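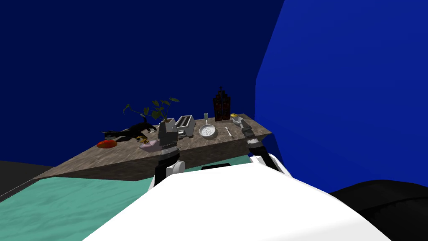 Is the Jalo gripper pack worth buying if you already have the free gripper that comes with Flildale?

It depends on what you pick up. For small or thin objects the Jalo is the better gripper, and for everything else the free one will do.

Posted 2022-05-24

The Jalo pack is an add-on for the Flildale kitchen simulator. You get a two-finger gripper model for each arm, a set of finger shapes and a wrist camera with adjustable settings. I ran it on a two-arm setup with the Isstead controller, which I have used for a while and like. The comparison was against the stock gripper and the older Treloar model, on 13 short tasks at a kitchen counter. Each gripper got 96 runs, with a limit of 4,000 steps per run.

Installing it was simple. The files go in the robot folder and you change one line in the config. The manual is short and mostly correct, but the table of joint limits has open and closed swapped. Check that before you run anything. My first few runs had the fingers closing when they should have opened, and I threw those out.

Grip quality is good. The narrow fingertips get under the edge of a dish without pushing it along the counter, and that was the Treloar's worst habit. Contact is stable at the default time step. If you double the step to save time, thin handles start to jitter in the fingers. The stock gripper does this too, but less.

Force control is average. The Isstead sends smooth commands and the Jalo follows them well until the last bit of closing, where it tends to snap shut. Lowering the gain fixed most of it. I would like to see a better default.
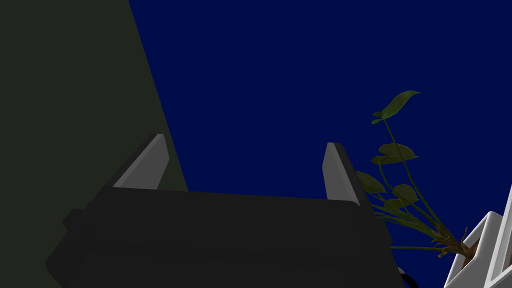
The wrist camera is the part I used most, and the settings took some work. The default field of view is too narrow, and widening it costs very little in speed. What I wanted was to have both fingers in view all the way to the tips, along with whatever is next to them. The light gray fingers are easy to pick out from the dark body, so checking that they are open and empty takes a glance. Plants are a good test, too. When a leaf sits right against the right finger, you want to know it before you turn the wrist. The Treloar camera is mounted lower and I could never see its fingertips properly.

Collision shapes are the weak point. The body of the gripper uses one simple box, so it reports contact a little early on the sides. I replaced it with two smaller boxes and that was enough for counter work. Both arms need the change made separately, as the pack keeps left and right in different files.
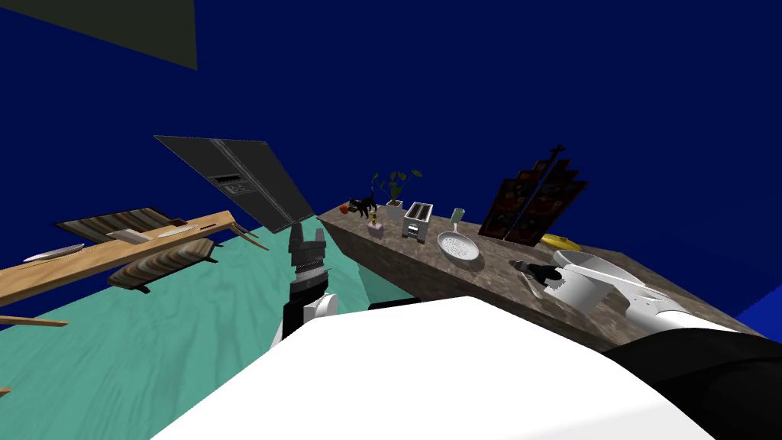
One reader who runs the same controller wrote that the snap at the end of closing went away after turning off the Isstead's command filter, with no change to the gain. I tried that on the left arm. It helped, but approach moves became rougher, so I turned the filter back on and kept the lower gain.

An update is due in June and is supposed to correct the joint table. I am keeping the Jalo on both arms and have removed the Treloar. The stock gripper stays installed for large objects.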